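Wilska cell, week 6: setting up and looking after the table

Handout, 2 Sep 2024

Hi all! These are my notes from the walkthrough, tidied up a bit (not much). Keep them by the cell, because I'll be asking you to do the whole routine yourselves before February, and I'd love it if you could do it without me hovering.

We're only covering the two-arm counter cell today. The Ikholm cell has its own sheet and its own bad habits.

1. Before power

Walk around the table and look at every cable. I mean really look, and follow each one with your finger if you have to. A cable that lies fine when the arm is parked can go tight once the forearm swings down. Wipe the tabletop too. Crumbs travel!

2. Power up and home

Switch on, wait for the ring lights on the bases, then home one arm at a time with your hand on the stop button. Homing takes 26 seconds per arm if all is well. If it takes longer, stop and write it in the Veloso log before you try again.

3. Dress the counter

Bottles go in the clear rack, snacks and sweets on the left, bread on the right, and the serving tray in the middle with nothing on it. Put the sandwich in the round basket standing on its edge so the fingers can close on it from above. Then jog the left arm down slowly and check the grip (I do this at the lowest speed, every time, and yes, it's dull).

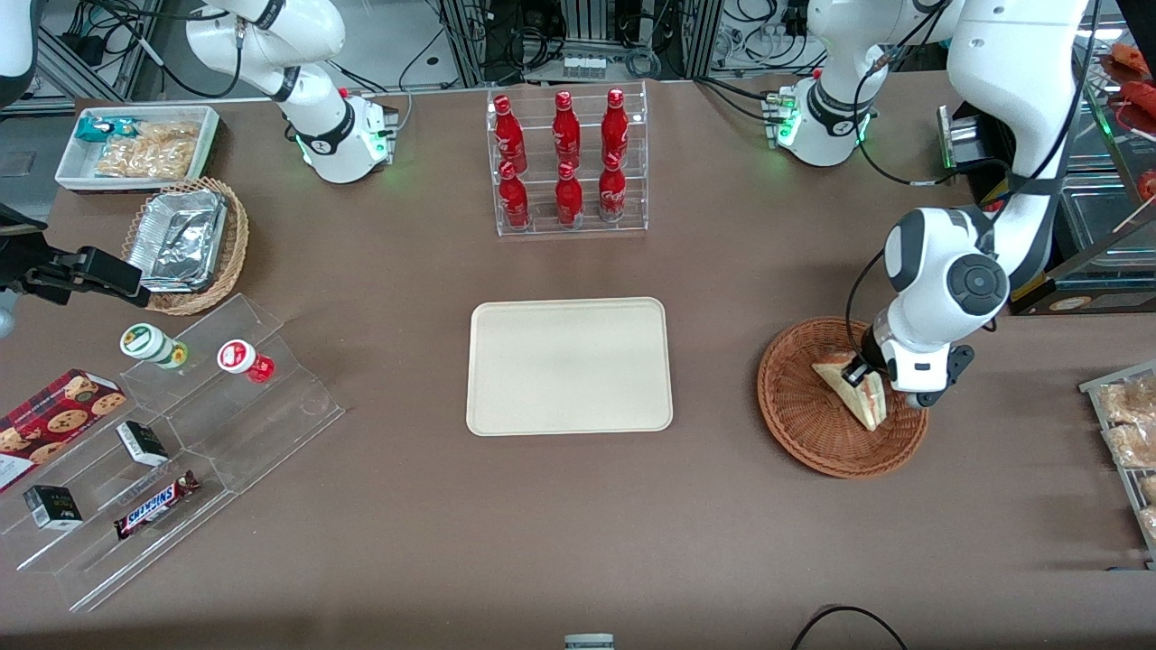 4. Finger check

Every 600 grips, take the fingers off and look at the pads under a lamp. Shiny patches mean they're due for a swap. Spares are in the Puturport drawer, and the screws are tiny, so work over a cloth.

5. Shutting down

Park both arms, clear the food, cut the power and sign the log. Next time we do drawer 9 and the calibration plate, so bring your notebooks.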